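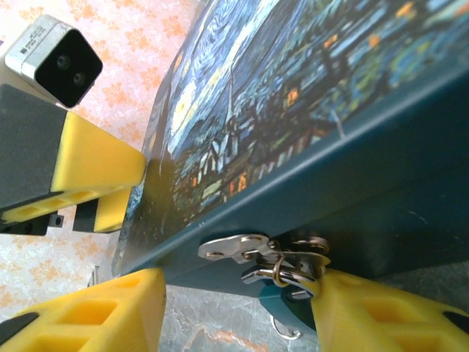

Teaching a latched box by remote control: getting good two-arm demonstrations

If you have already taught your arms to pick up a block and put it down somewhere else, you are probably itching to try something that needs both hands, and a small box with a metal latch is a lovely next step. It asks for a steady hold on one side and fine work on the other, and it will show you very quickly where your driving habits need a little attention (mine certainly did!).

Before you start

Home both arms and check that the leader handles and the followers agree. I like to open and close each gripper a few times and watch the fingertips, because a small lag that you would never notice with a block will drive you up the wall with a latch. Clear the floor of the cell of everything but the box, and decide where the box begins. For the first 100 demonstrations, keep it close to the middle and turn it only a little from one run to the next.

Driving the demonstration

1. Start recording with both grippers open and well away from the box. Wait a breath before you move.

2. Bring the arms in together, slowly, until each gripper is beside its own face of the box. Close one side gently, then the other.

3. Lift with both hands at the same speed. This is the part that takes practice, so go slower than feels natural. If one hand gets ahead, the box tips, and the policy will happily learn to tip it too.
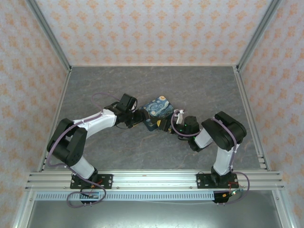
Zyanya Ventura wrote in to say that she squeezes far less than she used to, and that once she eased off, her arms stopped fighting each other on the way up. She also rests her elbows on the desk while driving, which I have since copied with great success.

4. Turn the box until the latch faces the hand that will work on it. Keep the other hand still. You may need to set the box down and take a fresh grip, and that is perfectly fine so long as you do it the same way every time.

5. Bring one finger up to the latch and pause just short of it. Check the wrist view, then go in.

6. Set the box down, open both grippers, back away and stop recording.

Which runs to keep

Keep a run with a small wobble that you corrected smoothly, as those corrections are worth having. Throw out any run where you stopped to think for more than a few seconds, or bumped the rail, or sneezed. Out of my first 277 I kept about 200, and I was probably too generous.

Do take breaks. I stop after every 9 runs and walk to the kitchen, and the tenth is always better for it.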